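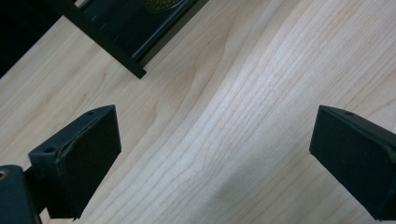 Last year's singers from Wukcombe say they came for the songs and stayed for the supper afterwards, and one of them wrote to us that she had not sung in front of other people since primary school.

Community > Notices > Calls for participants

Drurkside Evening Choir is looking for new voices for the winter program. We rehearse in the Riedl Hall, Kirncombe, and we will give one concert in August. You do not need to read music. We learn by ear, with recordings you can play at home or in the car.

At the moment we miss mostly low voices – basses and baritones are very welcome – but we have place for five new singers in each section. Minimum age is 16. Please be ready to come to most rehearsals, and to tell the section leader when you can not.

The fee is $100 for the season, or half for students and pensioners. It covers the song folder, the hall and tea. There is no audition, only a short talk and a few scales so we know where to seat you.

If you are interested, write some lines about yourself and your favourite song, and put them in our letterbox at 451 Kirncombe Road by 2024-04-12. Parking is behind the hall, please leave the neighbour's driveway free.

Filed under: Music, Get involved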